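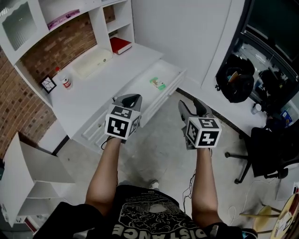 Did the evening bus subsidy bring more people to Skirnbridge after work?
More than before, but fewer than we promised, and we can't yet show that the subsidy is what did it.

Progress report to the Evangelista Fund, period ending June

Ridership

The 88 ran its extended evening timetable for the whole period. The operator, Cledureck, reports 3,927 boardings after 6 p.m. We have been asked to treat that as the headline figure and we would rather not. A boarding is counted each time the fare box registers, so a rider who changes at the depot and comes back on the same pass shows up twice. Cledureck says this is rare. It has not sent us the pass data that would settle it, and we have asked three times.

Rider survey

We had 748 completed cards. They were handed out on the bus, so they tell us what riders think and nothing at all about people who looked at the timetable and drove. Most riders were pleased. Riders who are not pleased tend to stop riding, and the glowing comments should be read with that in mind.

The most common complaint was the gap after the 8:40 departure. The second was the shelter on the mill side, which still has no light.

Jobs

The grant application said the later buses would open up shift work for 300 households on the east side. We did not write that sentence and can't find where the number came from. Workania, the job placement office, believes several of its clients took evening work because of the route. It keeps no record of how they get there. Until it does, we suggest the claim be dropped from the fund's own web page.

Spending

Driver hours are on budget. Printing is over, mostly because the first timetable had the Friday column wrong and had to be redone. The marketing line is untouched – we saw little point in advertising a service with a hole in the middle of the evening.

Next period

Cledureck has offered to move one departure to close the gap, at no charge, in return for a longer contract. We have not agreed. A longer contract before the pass data arrives would leave us with no way to press for it. If the fund prefers to go ahead anyway, please tell us in writing before the fall timetable goes to print.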